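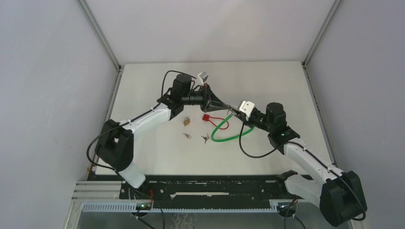
Figure 11. Two-arm cell with the grippers close together above the middle of the table. A padlock, two keys, a red tag and a green cable loop lie on the tabletop.

4.2 Rules for shared space

Most stops in the Trumville trials came from the region both arms can reach. We therefore wrote a short set of rules for it, starting from the checklist in Gwynne's Flestano report. Either arm may enter the region alone at full speed. When both are inside, each is held to 50 mm/s and the force limit drops to 40 N. An arm that trips the limit stops in place, and the other must stop with it. Neither may back out until the operator has confirmed the state of both grippers.

Cable slack at the wrist is checked at the start of each shift, with the arms moved by hand through their full range. Small metal parts such as keys stay on the table between runs only if the task file lists them. The rules took effect in July and have been applied to almost 3,000 runs.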